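Steady hands, borrowed

Filed from Drosau. More coffee than sleep, sorry.

First thing you notice at Hustero is how quiet it is. I'd expected whirring. Alarms, maybe. Instead there's Jalen Ambrose in socks, glove on his right hand, breathing through his nose like a man threading a needle.

He's teaching. The pupil is across the room and doesn't know anything yet.

The glove reads his fingers, the robot hand copies them. He moves, it moves, a hair behind. Every joint gets written down the whole time, along with what the cameras see. Do the job once and you've got one demonstration. Do it 325 times and you might have a robot that can have a go by itself. Might.

"People think we program it," Ambrose says. "I wouldn't know how to program it. I know how to pick up a tube."

Which is harder than it sounds, by the way. I tried. Twenty minutes in the glove and my shoulder was on fire. You don't feel the glass. You're going by eye only, and your eye tells you you're closer than you are. First go I closed on air. Second go too. Third one I got a fingertip on the rack and nudged it an inch and Ambrose said "keep that one," very kindly, I think he meant it.

He does keep some bad ones, it's a whole argument here. Xiomara Lindqvist runs the training side and wants the fumbles, as long as the person recovers. A robot that's only ever seen perfect grabs has no idea what to do after a poor one, she says. It just sort of carries on, holding nothing. So out of one batch of 212 runs she threw away 5. Ambrose would have thrown away plenty more. He's proud of his pours.

The job this month is small-scale glassware. Tubes with stopcocks, a rack, a funnel over a vial. The kind of bench work that eats a technician's afternoon and leaves no mark on anyone's résumé. Clear plastic and clear glass, mind you, and cameras are lousy at both. Hence the black cloth.

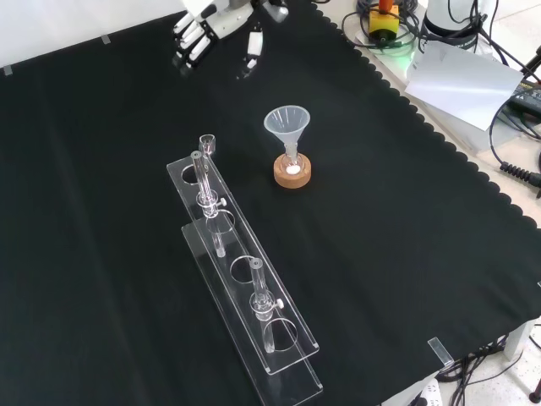

Yetunde Mohammed thinks the cloth is cheating, a bit. Train it over black, she told me on the phone that evening, and you've taught it to work over black, and the first lab that puts it on a steel bench is going to call you up angry. She'd swap the background every few runs and live with the slower start. She'd also like to see more than one person in the glove. Everybody reaches differently, and a robot that learned from one man learned his habits along with the job.

I took that back to Lindqvist. She didn't argue. Other surfaces come later, she said, probably October, once the grasp is reliable. Second operator's already started, Dolores Lyons, who came over from the Pravedwood site and is left-handed, so that'll be interesting. They had to order her a glove.

Lyons is quick. Quicker than Ambrose, though I wouldn't say so in that room. She talks to the hand while she works, "come on, down, down, bit more," and she hates the lag. Says it's like signing your name in a mirror.

Before this the team tried it the other way, grabbing an arm by the wrist and walking it thru the motion. Fine for a big simple gripper, Lindqvist says. Useless for fingers. You can't bend all of them at once with two hands of your own, and then your own arms are in every shot, blocking the view.

So, the glove. An hour on, a break, an hour on. There's a kettle. Ambrose stretches against the door frame between sets and shows me the strap mark on his wrist.

By the time I leave it's past six and Lyons has taken over. The the lights are still on at her end. "Again," she says, to no one, and reaches.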